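Home Programs Grants Library FAQ Contact

Who can apply for a Zandby heritage exchange grant?
Museums, archives and cultural groups in member countries. Individuals can't apply on their own.

How much is a grant?
Up to 900 euros per project.
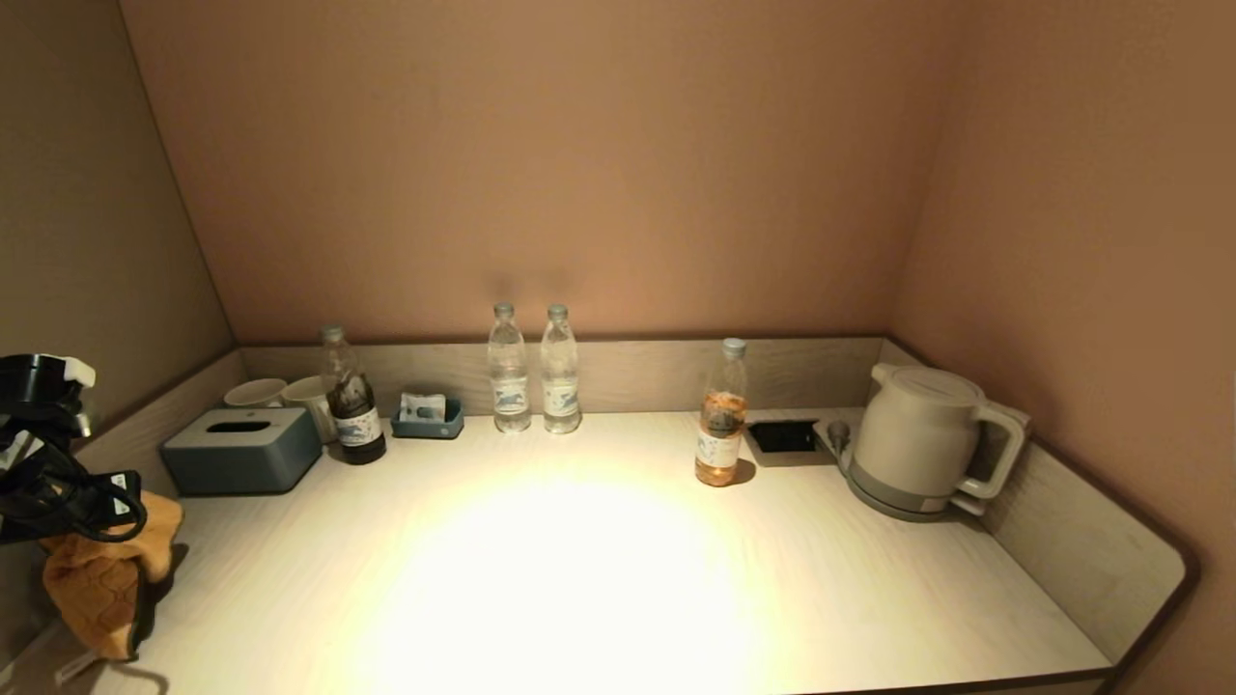

Travel and translation costs both count toward that limit. Meals don't.

When is the deadline?
15th August. Late forms are held for the May round.

Do I need a partner abroad?
Yes. Send 2 letters of support - one from each side.
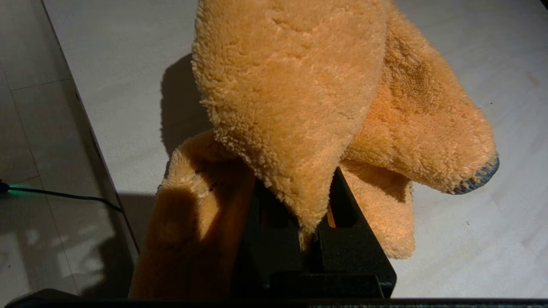
Letters may be in any language if an English copy is attached. Mail everything to the Albers office.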